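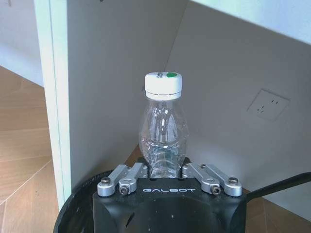
millrace_77 wrote:
Slip was the part I wanted to see, and the Asta open day skipped it. They ran pick and place on the same bottle all Saturday morning and never changed the load. Did anyone get a straight answer from the bench staff in Trekville?

dk_fixtures wrote:
I asked. The board by the door said 3,957 grasps logged since the cell was set up, 2,398 of them on thin-wall PET. No breakdown of failures. The guy at the bench said drops and crushed bottles go in the same column, so the log can't tell you which way the force was off.

millrace_77 wrote:
Then the log is no use for tuning. Those are opposite faults.

torque_spec wrote:
Disagree. If the total is low enough you don't care which one it was. I stood there for 25 minutes and saw one regrasp, no drops. Gripping low on the body is the sensible choice for a part-filled bottle. The water sits at the bottom and the moment on the pads stays small.

dk_fixtures wrote:
Fine for a lift. Tip it 90 degrees to pour and the cap end is hanging out past the pads. Tronier had a pour demo at their own day in October and they gripped at mid-height for that reason.

torque_spec wrote:
Tronier also used a rigid bottle. Mid-height on soft PET and the wall caves in.

millrace_77 wrote:
Depends on pad width and whether the cap is on. A sealed bottle pushes back, an open one folds. Was theirs capped for the whole run?

dk_fixtures wrote:
Capped every time I looked. I asked for one run with the cap off and was told the floor had to stay dry with visitors in.

quillback wrote:
Does anyone know if the force limit is set by motor current or by a sensor in the pads? The handout only says "adaptive".

torque_spec wrote:
Motor current, according to the afternoon talk. Bélanger is supplying a pad sensor for the next version - no date given.

quillback wrote:
Thanks. With current alone I would expect friction in the linkage to hide the first newton or two. I'll email them and post the reply if I get one.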